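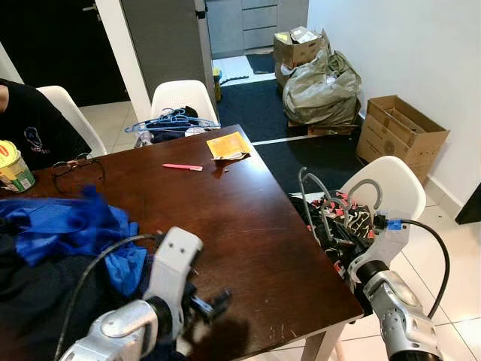 Both arms at the table, Thursday session. The right gripper has the hangers; the left is in the clothing.

Home Threads Builds Members Log in

The Trevomska household build continues this week with garment handling. The work is carried out at a dining table in a member's home, under ordinary room conditions.

2/ The two arms are Sorex units, purchased used and rebuilt at the Trevomska workshop. Each carries a white gripper. The joint controller was replaced in June with a Brouwer board, and the wiring was redone at the same time.

3/ The current task has two stages. One arm takes hold of a group of hangers by the hooks or bars. The other separates a single garment from a heap. Placing the garment on the hanger will be addressed later.

4/ Members have asked about the cables. They remain outside the arms for now. An internal route was tried on the earlier pair and made every repair slower — it will not be tried again before the wrist design is settled.

5/ To date the log holds 1,409 grasp attempts, 700 of them on hangers. The target before the next revision is 2,000. Clips remain the most difficult part, as they catch on fabric and on one another.

6/ The Grurnuvden group has requested the finger drawings. These are at version 13 and will be released once the mounting holes have been checked against the printed parts.

7/ Questions on the controller should be posted under this thread. Requests for spare fingers go to the workshop list.

Filed under: Home Robotics, Member Builds
Last updated: Thursday, June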